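Speaker notes: Learning Contact-Rich Household Tasks from Handheld Demonstrations
Presenter: Shoshana Quintanilla
Session chair: Ansel Kasprzak

Slide 1. Title
Thank the chair and the organizers. State that the talk covers one method and one result, and that the full tables are in the paper. Questions will be taken at the end.

Slide 2. The problem
Teleoperation gives clean data but is slow to collect. The operator works through the arm and loses the sense of touch. For tasks in which a tool must stay in contact with a curved surface, such as wiping a sink or a tub, that loss matters a great deal. Our question was whether demonstrations made by hand, with no arm present, could train a policy of the same quality.

Slide 3. Method overview
The Umport pipeline has two stages. In the first, a person performs the task with a gripper in each hand. In the second, the recorded motion is converted into gripper paths and used to train the policy, which we call Quaye. Pause here. Members of the audience who know the earlier Clorkov work will ask what has changed. The answer is the treatment of two-handed motion: the position of each hand is now learned relative to the other, as well as relative to the room.

Slide 4. Data
We collected 300 demonstrations for the bathroom tasks. Of these, 46 were set aside for testing and were never seen in training. Do not read the list of tasks aloud; it is in the handout.

Slide 5. Collection in progress
Allow the audience a moment with the photograph before speaking.

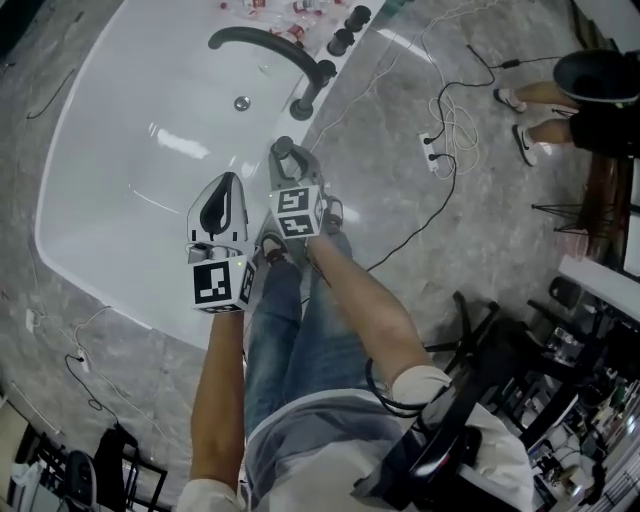 Photo: Umport project, demonstrator's view

The demonstrator holds one gripper in each hand over a freestanding tub. Point out the marker cubes, one on each gripper, with their black-and-white patterns. Note the rounded rim and the bright reflections on the glossy inside of the tub. Reflections of this kind were the main cause of tracking loss in our early trials, and they lead directly to the next slide.

Slide 6. Result
With the relative hand term, Quaye completed 90 percent of the test trials in which both grippers had to move together. Most of the remaining failures came when one marker was hidden by the other hand. State this plainly. Reviewers asked about it, and the Clukent baseline fails in the same way.

Slide 7. Limits
The method was tested on 2 robot platforms only. We make no claim about force control, which was not measured. Work on a version without markers began in February and is not reported here.

Slide 8. Acknowledgments
Thank the demonstrators by group. Return the floor to Dr. Kasprzak for questions.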